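## White on white on white

So the long room at Nemholm is finally white. I know I've been going on about this since January, and some of you have been very patient with me, but it's white now, and I have opinions, and this is where I get to put them.

Quick catch-up for the people who joined after the last issue (hello!). The long room used to be a sort of mushroom color on the walls, with a ceiling that had been white once and then went through several decades of people smoking under it. We had 725 square feet of floor and you still felt like you were sitting in a shoebox. The plan was to paint everything, put up some plain white panels to break the room into corners people could work in, and sort out the lights. In that order. We did it in a completely different order, and I'd like to save you the trouble.

Start with the ceiling. I mean it. We did the walls first (my idea, sorry Tahsin) and then spent two evenings dabbing at them with a damp rag every time a roller went overhead. Beams make it worse. A flat ceiling you can just roll, but with beams you're in there with a two-inch brush doing both sides of every single one, with your neck at an angle it was never meant for. If you have beams, double whatever time you'd set aside and then buy somebody lunch.

Then paint. I bought the first white I saw, which was called Pemitz Chalk and looked lovely on the card and faintly blue on the wall, like skim milk. Eirlys took one look and asked if we were opening a dental practice. We switched to the Dizon flat white, which has a tiny drop of something warm in it, and it took two coats over the mushroom and three in the corner by the radiator. Whatever was on that corner before, it did not want to be covered.

And the panels! I love the panels. They're smooth and matte and completely plain, and when one stands up near the wall you get this soft thing where the panel is one white and the wall is a slightly different one, and you only notice the join as a thin dark line. I was worried it'd look like a mistake. I've come around to thinking it's the nicest part of the room. Go matte, though. We had one glossy sample on loan for a while and it threw the lights right back into your eyes from every seat.
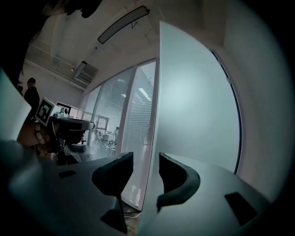

Prasanna wrote in after the last issue to say that white rooms are a young person's game, and that anyone planning one should wait until they've cleaned the baseboards in their current place at least twice. Fair! I did go home and look at my baseboards after that. But Prasanna also asked a good question, which was how we were going to keep the panels from getting gray along the edges where people grab them, and I didn't have an answer then. I have half of one now.

Melamine sponge, barely wet, and no pressure. Let the sponge do it. If you scrub, you get a shiny patch on a matte surface and then that's the only thing you'll ever see from across the room, I promise. Pencil marks come off right away. Coffee comes off if you catch it the same day. Whatever is in the blue dry-erase markers does not come off at all, so those now live in a drawer.

The other half of the answer is to stop people moving them by the edges in the first place, and I've gotten nowhere with that. Lutfa wants to put little felt tabs on the sides for people to hold. I think they'd look like ears. We're at a standstill, and if anyone has seen a nice way to do it, write to me.

Now, lights. The old ones were tubes, and one of them buzzed, and it was always the one over whoever had a headache. I'd wanted something longer and softer up there for ages, and I must have looked at every hanging light in the Lundden catalog before I settled on wanting a long oval with a dark rim. The rim matters more than you'd think. On a white ceiling an all-white light just sort of melts away and the whole top of the room goes vague, where a dark edge gives your eye something to land on. And a thin wire, please, nothing chunky. Let it float a bit.

How low to hang it is where everybody argues. Tahsin, who is tall, wanted it practically up in the beams. I wanted it low and cozy. We taped a strip of cardboard to a string and moved it up and down for most of an afternoon, and we ended up with the bottom at 72 inches above the tabletop, not above the floor. Do the cardboard thing. It feels silly for the first five minutes, and then you realize you'd have put the hook in entirely the wrong place.

Money, since three of you asked. Paint and brushes for the whole job came to $403, and that includes the skim milk that I can't return. The panels and the lighting together were $1,629, which made me sit down for a minute, but we'd saved toward it and it's done. I did the trim with brushes I already had. If you're doing one ordinary bedroom you'll spend nowhere near this, so please don't let my numbers put you off!

A few leftovers that didn't fit anywhere:

- Dark shelves and dark clothes look fantastic in there. White fluff on dark clothes, less so. There's a lint roller by the door.
- Clear plastic bags for bits and pieces have been a surprise hit. In the old room everything went into boxes and was never seen again, and a see-through bag at least lets you know you've got the right screws before you tip them all out.
- We still haven't done the inside of the closet. It's mushroom in there. I find I'm getting fond of it and may leave it.
- If you have rugs, hold off for a couple of weeks after painting. Ours went back too early and picked up a stripe of Dizon white along one side. It's facing the wall now.
- Sound! A room with hard white panels is louder than you expect. Curtains helped, and a heavy blanket over the back of the old couch helped more.

Next time I want to write about the table situation, which is its own saga and involves four different heights of leg. Until then, if you've got a white room of your own and a trick for marker stains, I'd love to hear it, and so would the panel nearest the door. Eirlys is collecting everybody's cleaning tips on one sheet and will send it around with the next issue, so get yours in to her before then.

Shahnaz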